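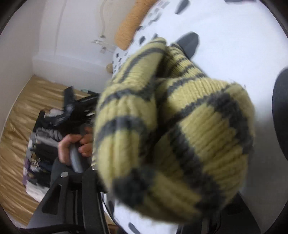

Why Did the Folding Robot Pull the Sweater Apart?

You may have heard that robots will soon do all our laundry. Grown-ups have been saying so for a very long time. Before you give up learning to fold your own socks, you should hear what happened with a robot called Windura.

Windura was built by a company named Vuvia. It had two arms, and at the end of each arm was a gripper with two fingers. The company said it could fold "anything in your closet." That is a big promise. Have you looked in your closet lately?

The test in Skalelwood

One June, Windura was tried out in a laundry shop in Skalelwood. It did fine with towels. It did fine with pillowcases too. Then someone gave it a chunky knit sweater.

The left gripper took hold of a sleeve. The right gripper took hold of the body. Both arms began to move apart to make the sweater flat, and they kept on moving after it was flat. The yarn stretched, a seam popped, and the sleeve came halfway off. Windura folded what was left and put it on the pile. Its screen said FOLD COMPLETE.

What went wrong?

Knit cloth is made of loops of yarn. Pull on a loop and it changes shape, and so do the loops beside it. (Try it gently with a sweater cuff.) A towel doesn't stretch much, so when a robot pulls a towel flat, it feels a tug right away. A sweater gives and gives, and the tug comes late.

Windura was supposed to stop at a pull of 20 newtons. A newton is a way to measure a push or a pull. Holding up a small apple takes a force close to one newton. But the sensor in the left arm had a loose wire, and it kept sending the same low number no matter how hard the arm pulled. The robot believed it.

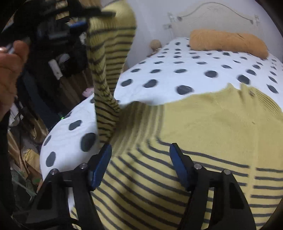

Blue pads press into a knit sweater on a bed while one sleeve is held up high.

You would have noticed. You would have seen the stitches spreading, or heard the seam go. Windura did have a camera, but it used the camera to find edges and corners. It had never been taught what "too stretched" looks like.

Wasn't it tested first?

Yes, and this is where you should ask more questions. Vuvia said the robot had folded 600 pieces of clothing before the trial. That sounds like plenty. Mudassar Gilani, an engineer who was asked to look into the fault, wanted to know what those pieces were. He found that 130 of them were T-shirts and only 40 were knits of any kind. The rest were towels, sheets and pillowcases.

He also found that the robot counted a fold as good if the finished pile had the right shape. Rips didn't matter to the score. So if a robot tells you it did a good job, find out who decided what "good" means.

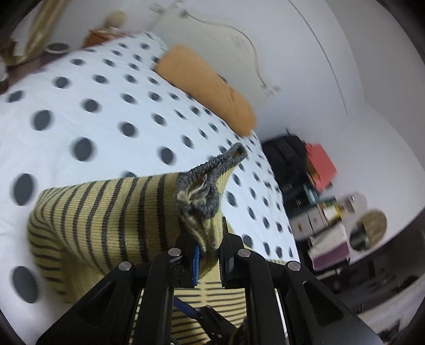
A thick knit is hard to grip in other ways, too. Squeeze it lightly and it may slide away. Squeeze it hard and you may pinch two layers when you only wanted one. Stripes help a person see which way the cloth is bending, but a computer has to learn that, and it needs to see a lot of sweaters in a lot of messy shapes.

Could it hurt a person?

A sweater can be mended. A finger is a different matter. If a sensor is broken and the robot can't tell, it might pull on a hand or a scarf just as hard. The trial was stopped that same afternoon.

Vuvia fixed the wire and added a second sensor to each arm. Now if the two sensors disagree, the arms stop. The company says Windura is safe for all clothing. It said something like that last time, so Gilani has asked to see the new tests, with every rip written down.

Words to know

Gripper: the part of a robot that grabs things.
Sensor: a part that measures something, such as light, heat or force.
Fault: something in a machine that isn't working the way it should.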